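I've been playing pickup basketball for long enough to have opinions about shoes that no one asked for, so let me get one off my chest: we need to stop buying them on the first try-on.

You know how it goes. You lace up a pair in the store, bounce on your toes, take two fake jab steps past the sock rack, and the cushioning feels like heaven. Sold! I did exactly that with the Pevton Prisgate last June. Soft, soft, soft. I told everybody at the gym about them (sorry, everybody). By the third week my feet were sliding around in there every time I tried to stop, and I'd started tying the laces so tight my toes tingled.

Soft sells, I get it. But a shoe that squishes when you stand still is going to squish when you cut, too, and on a cut you want something firm under you. My friend Baltasar Domínguez has been saying this for years. He plays in an old pair of Cabrals that feel like planks for the first 90 minutes you own them -- and then they break in and just feel like shoes. He's on his third pair. I finally bought some myself and I'm a convert, though I did whine a lot during those 90 minutes.

What bugs me is how we talk about this stuff. Go read the reviews for the Roseo low. When I looked there were 561 of them, and I scrolled until my thumb hurt. "Like walking on clouds." "So plush." Okay, but did you play in them? Did you guard anyone? Hardly any of them mentioned a game at all, and plenty were written the day the box showed up.

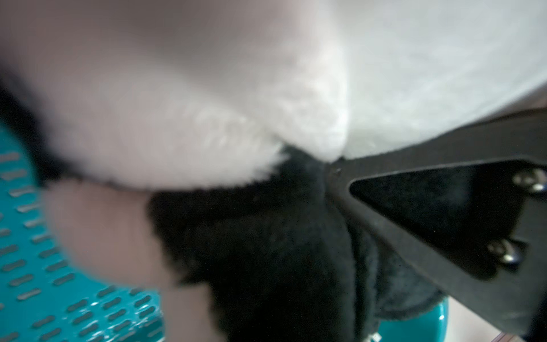 Plush: white fur over black, up close.

So I'd love it if stores let us run around a little. Give me a small patch of hardwood and a return window that doesn't end the second the soles get dusty. And I'd love it if reviewers waited 2 weeks before handing out stars. I'd read those reviews, every one.

Until then, I'm wearing my planks. The Prisgates are by the back door, and I put them on to take out the trash. They're great for that.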